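Elloneo Fold Set, README

Student project of the Prurnstead robotics club, folding group. Maintained by Hidayah Liew and Sugeng Pangaribuan. Questions go to the club mailing list first, then to Hidayah.

What is in it

1412 recordings of people handling clothes and other soft items with a pair of hand-held grippers, one per hand. Each recording covers one item, from first grasp to release. Recordings were made at members' homes and in the club room at Umbridge between September and December.

Folder layout

raw/ holds the video as it came off the grippers, one folder per recording, with a left and a right file.
sync/ holds the same recordings after time alignment. Use these for training.
labels/ holds one text file per recording: item type, color, surface, and whether the person marked the attempt as good.
splits/ holds the train and test lists. Homes do not overlap between the two lists.

Labels

Item type is picked from a short list (shirt, pants, towel, bag, other). Mei-kuen Kwan wrote the list and checked the first batch by hand. Later batches were checked by whoever was free, so expect a few towels under "other". The good/bad mark is the opinion of the person holding the grippers — it was not reviewed.

Known problems

Left and right files are swapped in 4 recordings from the first batch. They are listed in splits/swapped.txt and left out of both lists.
Sync drifts in longer recordings. Leandro Leiva has a fix in the tools folder, but it has not been run on everything.
Dark items are hard for our segmentation script. It tends to merge them with the gripper body.
Audio was removed from all files.

Use

Free for class work and for the spring competition entry. Please ask before passing the raw files to anyone outside the club. Members who recorded at home can have their files taken out at any time; write to Khairul Osman with the folder names.

To load a recording, run load.py from the tools folder with the recording number. It needs the sync folder and nothing else.

Notes on backgrounds

Surface is the label we argued over most. The first plan was a plain table for every recording, and the model trained on that did badly as soon as we moved to a bed. Home recordings now keep the person's own bedding, and the surface label just says "bed" with no note of the pattern. A white quilt with big calligraphy characters in red, blue, pink and green gets the same label as a plain sheet, even with a black item held over it. If you need pattern as a separate field, add a new column and leave the surface column as it is.
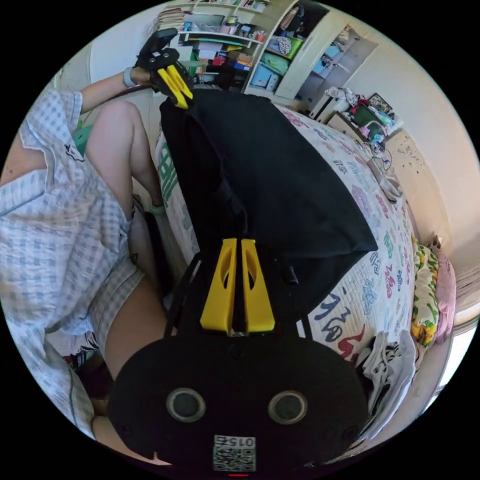
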